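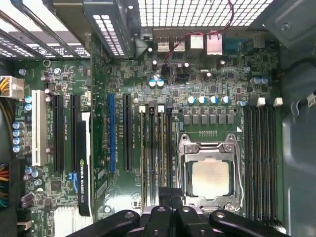 Chapter 2: What Is It Worth, and to Whom?

Every office owns a cupboard full of things that cost a great deal once. Accountants call this depreciation. Everyone else calls it the cupboard.

Suppose Saranya Kartha, bookkeeper at a small ski-hire firm called Skistar, comes to value the office computers. The ledger says each is worth $104. A dealer offers $18. The boss remembers what he paid and would rather not discuss it. All three are talking about the same machines, and none of them is lying, although the boss is sulking.

The ledger figure is the book value: cost, less the depreciation charged so far. The dealer's figure is a market value - what someone will hand over today. The boss's figure is a historical cost, and in this chapter we will try to be kind to it.

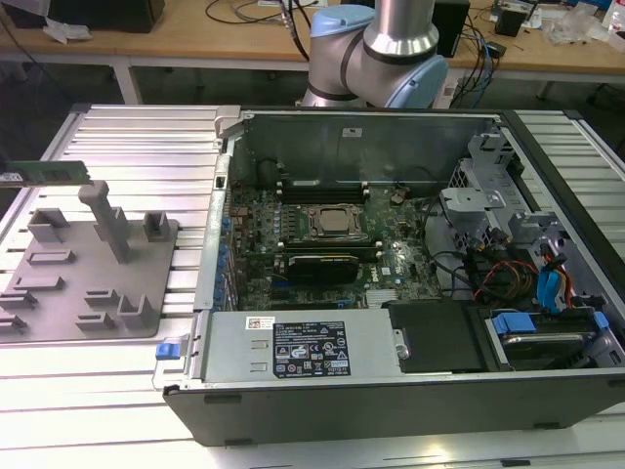 Figure 2.1 A desktop computer with its side panel off.

Depreciation does not measure wear. It spreads the cost of an asset over the years it is expected to be useful, which means somebody has to guess how many years that is. Guess too long and the books flatter you. Guess too short and this year's profit takes a beating it hasn't earned.

We begin with the straight-line method, the plainest of the lot, and then work through Skistar's asset register for November.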